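Kitchen scale reads different after every switch-on - measuring instruments board

kombo_fan
Good evening to all. I have a small kitchen scale, Hadholm, the flat model with glass top. For two years it was good. Since April it shows a different value each time I switch it on. I put the same bag of sugar and I get 1002 g, then 1009 g, then 998 g. If I leave the scale on and only lift the bag and put it back, the value stays the same to the gram. So the difference comes only after switching off and on. I changed the batteries already. Is the scale finished, or can I do something?

E_Mwaipopo
This sounds to me like a zero problem. When the scale starts, it takes the weight it feels at that moment and calls it zero. If you touch the plate while it starts, or if the scale stands on something soft, the zero is taken wrong and all later values are shifted by the same amount. Please try this: put it on a stone or tile floor, press the button with one finger, take the hand away and wait until the zero does not move any more. Then weigh. Do it 7 times and write the numbers here.
Erick

torquewrench
Batteries. It is always the batteries with these things. Cheap cells drop under load and the electronics go funny.

kombo_fan
I wrote that I changed the batteries. They are new, from a closed packet, and I measured them with a meter before I put them in.

torquewrench
New does not mean good. What meter?

kombo_fan
A Clovard multimeter. I compared it with the one of my brother and they agree.

lindqvist_b
I do not agree with Erick completely. A shifted zero is possible, but 11 g between the highest and the lowest is a lot for that. You would have to press on the plate quite hard, or the table would have to be very soft. I would look at the four feet first. In the Hadholm flat model each foot sits on its own small load cell, and if one foot has dirt in the gap it sticks a little. Then part of the weight goes through the housing and the cell does not feel it. Turn the scale over and press each foot. They should all give the same small movement.

E_Mwaipopo
The feet are a good idea and I would check them too. But if a foot was sticking, I would expect different values also when he lifts the bag and puts it back, and he says these are the same. That is why I still think of the zero.

lindqvist_b
Fair point, I read over that sentence. Still, check the feet, it takes one minute.

kombo_fan
Thank you both. I did the test on the kitchen tiles, 7 times, with the hand away. Values: 1004, 1003, 1004, 1004, 1005, 1004, 1003. So it is much better! On the worktop I have a thin rubber mat that I bought in spring. I never thought about the mat. The feet all move the same, but there was flour in one of them and I cleaned it with a dry brush.

E_Mwaipopo
Then the mat is my suspect. The scale sinks into it slowly after you touch the button, and the housing can also touch the mat between the feet. Take the mat away for some days and see.

torquewrench
Or throw it away and buy a Zivent. I have one since many years and it never did this.

lindqvist_b
A Zivent on a rubber mat will do the same. It has also four feet and it also takes the zero at the start.

torquewrench
Mine stands on a wooden board, so I can not say.

mirela77
May I ask something in this thread? My scale repeats very well, but I do not know if it is right. All my values could be wrong by the same amount and I would never see it. Must I buy a calibration weight?

E_Mwaipopo
For the kitchen I would not buy one at first. Water is quite good. Weigh the empty jug, press tare, and fill in water from a measuring cylinder, if you have one or can borrow one. At room temperature 300 ml of water is a little under 300 g, the difference is less than one gram. A normal kitchen jug with printed lines is too rough for this, the line alone can be several grams wide.

lindqvist_b
I would buy the weight. A simple one of 500 g is not expensive and you do not have to read a water level with your eye. With water most people make a bigger mistake than the scale does. Coins work also in an emergency, if you look up the official mass and take clean ones.

E_Mwaipopo
With a jug I agree, with a cylinder not. But let us not fight for one gram of sugar.

mirela77
Thank you, I will borrow the cylinder from work and tell you the result.

kombo_fan
Last message from me. The mat is away, the scale is on the bare worktop, and for around 30 weighings it stayed within 2 g. For me this is solved. I use the mat now under the bread board - there it can sink as much as it wants.

Comments (3)

pavel_o: I had the same with a bathroom scale on carpet. On the hard floor I was suddenly heavier by four kilos, so I liked the carpet more.

grete.h: Please also keep the mobile phone away from the scale when it starts. Mine moves the zero when the phone rings next to it.

oldgauge: The phone thing I could never repeat, with three different scales. Maybe the vibration of the table? 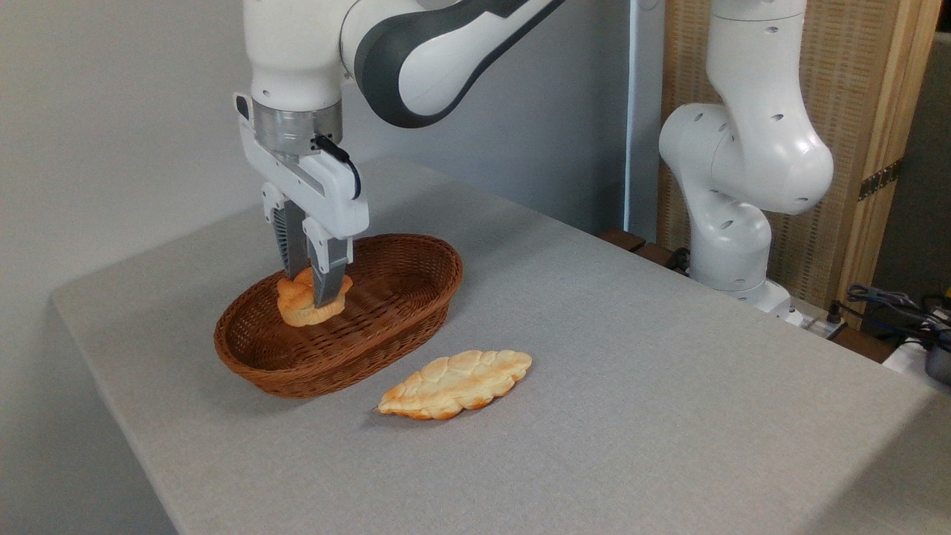
How long should a kitchen scale be switched on before weighing?

For most battery scales it is enough to wait until the zero stands still, normally a few seconds. If the scale was stored in a cold room, let it stand in the kitchen for half an hour first, then switch it on and take the zero again.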